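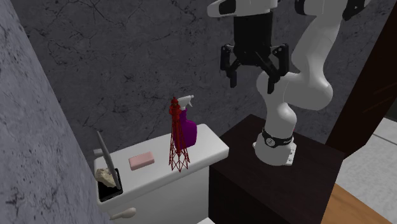
Cutting fuel on a small boat – what works

Mon 26 October
By Ghizlane Belhaj

Quick list this week, boat is on the hard and I have a hull to scrape.

Clean the bottom first. Before you spend a dime on gadgets. Slime alone costs you speed, barnacles are way worse. Plastic scraper, stiff brush, hose. Wear goggles, old paint dust is nasty. Catch the scrapings on a tarp and bag them, don't hose them into the harbor.

Prop next. Wire brush, then fine wet sandpaper. Run a thumb (gloved) along each blade for nicks. Small ones file out. Bent blade goes to the prop shop, don't hammer it yourself. I did once, shook all the way to Jerkby.

Slow down. Boring but its the big one. My old diesel is happy at 2000 rpm and drinks a lot more above that. Gets me to Jerkby a little later, so what.

Get weight off. Emptied the lockers on Wornine last spring – 2 spare anchors, a box of rusted shackles, paint cans with nothing in them. Keep the safety gear obviously. Don't carry full water tanks for a day trip either.

Fuel filter. Shut the fuel valve, rag underneath, swap it, fill the new one with clean diesel if your engine manual says that's ok. Bleed the air out after. Write the date on the filter with a marker or you will forget, I always do.

Idling. Cast off lines ready, fenders sorted, THEN start the engine. A short warm up is plenty on mine. No need to sit there smoking out the neighbors while you look for your hat.

Shore power for the fridge when you're tied up. Check the cord for scorch marks at the plug end. Any brown, toss it.

Keep a log. Cheap notebook, pencil on a string. Hours run, fuel in, wind, rpm. After 6 trips you'll see where the fuel goes. Mine showed the leg out past Dodano against the tide was eating it, so now I leave with the ebb.

Spills – keep absorbent pads by the filler and hold one under the vent when you top up. Stop before its full, fuel swells in the sun. Dish soap on a slick is a no, it just sinks the stuff and can get you fined.

Bilge pads and teh oil change next time.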